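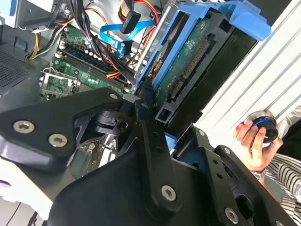
Teaching by hand, week two

Quick one, I'm meant to be packing for Flandholm. May 2021 and I'm still pulling the same old desktop to bits, over and over, so a robot can learn how.

For anyone new: I drive the arm by remote, it records what I did, and later the model tries to copy me. So my bad habits go in too. Corentin Gautier watched a few of my runs and said I wiggle everything. Fair. I do wiggle everything.
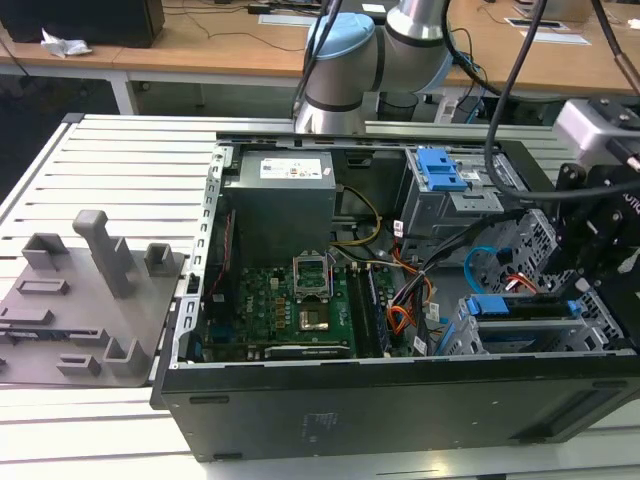

Remote control is slow, slower than I'd planned for. A job my own fingers do in 2 seconds takes 90 through the arm, and I can't feel a thing. The drive bits are the worst of it. With the tower on its side the gripper has to come down from over the top, past the blue latches and all that cabling, and I keep wanting to lean in and do it myself. Don't. A rushed demo is worse then no demo.

Things I've changed:

Pause before closing the fingers. Every time, same pause.

Approach from the same height.

Bin the run if I swear.

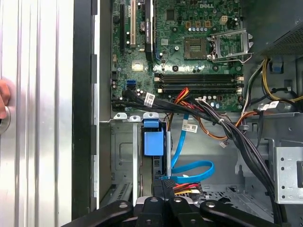 Also stopping after 30 demos a session. Past that my hands go sloppy and it shows in the recordings. Trurkemmont wanted more by September, they'll get what they get. I'd sooner hand over fewer clean ones.

Memory modules next, wich I'm dreading a bit. Right, train. More when I'm back.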